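In Favor of the Clear Bin

I have owned a lot of storage containers, and I have come around to the view that the only kind worth buying for small equipment is the plain transparent plastic bin with a bit of cloth or paper in the bottom. This is a minor opinion, but I hold it firmly, and I have spent enough money on the alternatives to feel entitled to it.

For several years I repaired radios and small audio gear out of a spare bedroom. Everything in that room was black. Power supplies, battery packs, adapters, little amplifiers, the cases the meters came in. Manufacturers decided a long time ago that electrical things should be black, with white lettering too small to read from a standing position, and they have not changed their minds. If you put ten of these objects in a dark drawer you have a dark drawer. You know there is something in it, and you have to put your hand in to find out what.

My first system was a set of fabric cubes from Brilier. They looked good on the shelf. They also sagged, and they hid everything. I wrote labels for them, and the labels were right for maybe a month. A label tells you what you meant to keep in a box on the day you wrote it. After that you drop in a charger because your hands are full, and then a second charger, and the label is wrong and stays wrong for a year.

The second system was a wooden cabinet with 17 shallow drawers, which I bought from Dalibor Bartoš when he closed his shop. It is a handsome piece of furniture and I still have it. I keep screws in it. For anything bigger than a screw the drawers were too shallow, and the things that did fit had to lie flat, so each drawer held very little.

A clear bin lets you stand things up. I don't think people who write about organizing give this enough attention. A block of equipment on its end takes up a fraction of the floor of the bin, and you can take one out without moving the others. Lay the same blocks down and you will stack them, and the one you want will be at the bottom. Books worked this out centuries ago.

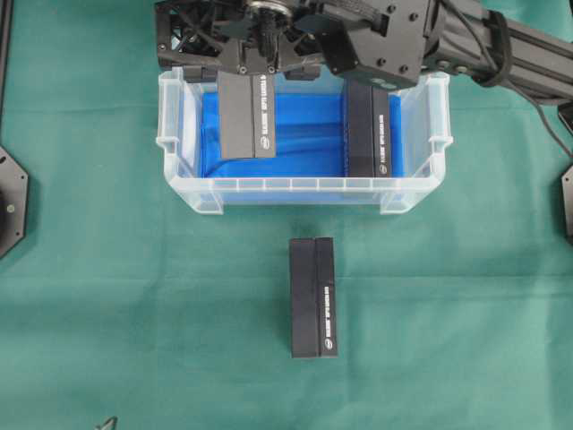
The lining matters as well. I know it looks like fuss, and Ifeanyi Bako, who shared the bedroom workshop with me for a while, told me more than once that I was making beds for batteries. But hard plastic is slippery, and an upright object in a bare bin will slide when you carry it, tip over, and knock against its neighbor. Some soft or crinkly material on the bottom stops most of that. It doesn't need to be cut to size. I have used old pillowcases, tissue, and the blue sheet that came around a lamp. Bunched up is fine, and in my experience better than flat, since the folds give the corners something to settle into.

Color is the other half of it. Black things on a bright lining show up at once. You can look in from across the room and see that a spot is vacant. On a gray or black lining they go back to being a dark drawer. Ulises Tamayo keeps his camera batteries on a yellow dishcloth for the same reason, and he got the idea from his mother's sewing box, where the black thread always sat on white felt.

I feel the same way about covering the work surface. A cloth over the table is cheap, it saves the finish on both the table and the equipment, and it gives small parts some friction so they stay where you set them. Mine was green for years and I never found a better color. It will crease. Let it. I ironed mine once and it was creased again by dinner.

There are fair arguments against clear bins. They show the mess, for one. If you have a shelf of them in a room where guests sit, the guests will look at your adapters. Ruby-Lee Paewai has hers in a closet for that reason, behind a door, which seems to me a sensible arrangement. They also scratch, and cheap ones go cloudy after some time in the sun. A bin by a south window in April is noticeably duller by fall. And they are plastic, and I would like to own less plastic. My answer to that is to buy fewer bins and keep them. I have had 2 of mine since before I moved into this house.

Size is where most people go wrong. They buy the largest bin in the store because it costs a little more and holds a lot more. Then it gets filled, and a full large bin of electronics is heavy enough that it never comes down off the shelf. I want one I can lift by the end handles with no thought at all and set on the table next to the work. If it holds a handful of things, that is plenty. The next handful gets its own bin.

I don't label mine anymore. I do turn the objects so their printed side faces out — that way I can read a model number through the wall if the light is decent — and I put things back on the same day I take them out, or try to. Clyde Holloway, who taught me to solder, used to clear his whole table before supper even if he was halfway through a job. I thought it was a waste of time then. I still leave half a job out most nights, but the parts go back in the bin.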